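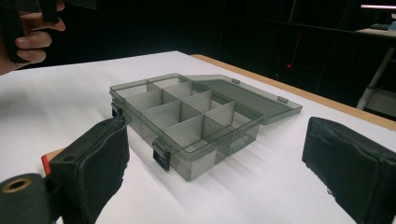 How to comment on a planning application in Rewi

So there's a notice cable-tied to the fence at the end of your road, and you'd like to have your say. Good for you! Jot down the reference number first (the Rukura site is 292, for instance), then look up the drawings at the town office, where Heather Hinds will happily print them for you.

Keep your letter under 400 words and stick to things the planners can weigh, like traffic, drainage, height and shade. Put your name and street address at the top, and hand it in by noon on Wednesday.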